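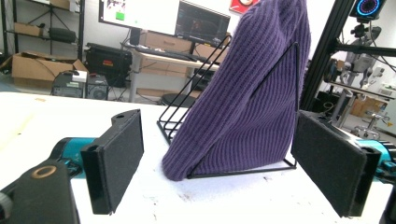

Knit hats come out of the wash stretched, lopsided, or with a hard crease across the front. Most of that happens in drying. The steps below cover hand washing a ribbed beanie and drying it on a wire stand so that it keeps its shape.

Posted Jul 27, 2018, by Ingvild Bakke

## What you need

- A basin or a clean sink
- Wool wash or a mild liquid soap
- Two bath towels
- A wire stand with a sloped side (a small easel or book stand works)
- A soft tape measure
- A fabric comb, if the hat has pills

Check the stand before you start. Run a dry paper towel along every wire. If it snags, there is a rough weld or a chip in the coating, and it will catch the yarn too. File the spot down or wrap it with a strip of cotton tape. Don't use a stand that leaves any orange marks on the paper towel. Rust stains do not come out of wool.

## Measure first

Lay the hat flat and measure across the bottom edge, then from the bottom edge to the crown. Measure with the brim folded if that's how it is worn. Don't pull the ribs open. Write both numbers down and keep the paper near the basin.

For the hats I knit with Lultport worsted, 9 inches across is typical for an adult size. Yours may be different. What you want is the number before washing, so you can get back to it.

## Wash

1. Unfold the brim and turn the hat inside out.
2. Fill the basin with cool water and add a teaspoon of soap. Swish it around before the hat goes in.
3. Push the hat under and press it until it stops floating. Don't rub.
4. Leave it for 26 minutes. I set the kitchen timer and do something else.
5. Lift it out with both hands under it. A wet hat is heavy, and holding it by the brim will stretch the ribs.
6. Rinse in fresh water at the same temperature. Repeat until the water is clear.

Dark purples and reds often let go of some color the first time. Wash those alone. If the rinse water is still strongly colored after four changes, stop and dry the hat. Keep washing it separately after that.

## Get the water out

Press the hat against the side of the basin. Lay it on a towel, roll the towel up, and kneel on the roll. Unroll, move to the second towel, and do it again.

Do not wring it. The spin cycle is fine for most machine-washable yarns if the hat is in a mesh bag. My own machine is an old Plurider that spins at 1,000, and I use the lowest setting below that.

## Shape it and put it on the stand

Turn the hat right side out and lay it flat on a dry surface. Pat it until the ribs run straight from crown to brim. Check it against the measurements you wrote down. If it's too wide, push the ribs together from the sides with your palms. Fold the brim and even it up all the way around.

Next, drape the hat over the slope with the crown toward the high end. Let the folded edge rest on the table. The table should carry the weight of the brim. If the brim hangs in the air, the hat will dry longer than it was.

Open the lower part with your fingers so that it bulges a little and the two layers aren't stuck together. Smooth out any place where a wire makes a ridge.

Put a folded dishcloth under the brim if the table is painted or might mark.

## Drying

Keep the stand out of direct sun and away from heaters. At 60 degrees or cooler indoors, expect it to take more than a day. In August mine are dry by the next morning.

Turn the hat around after a few hours so the back gets air and the wires don't sit in one place. Unfold the brim once during drying, feel inside the fold, and refold it. That is the last part to dry.

## Notes

- Acrylic hats can be dried the same way. They are less likely to shrink but will stretch if hung.
- Take pompoms off if they are tied on. They hold a lot of water.
- Thulani Ndlovu wrote to ask about steaming. It works on wool for small ridges. Hold the iron above the fabric and don't touch it. Skip it for acrylic, which goes limp.
- Comb pills off only when the hat is fully dry.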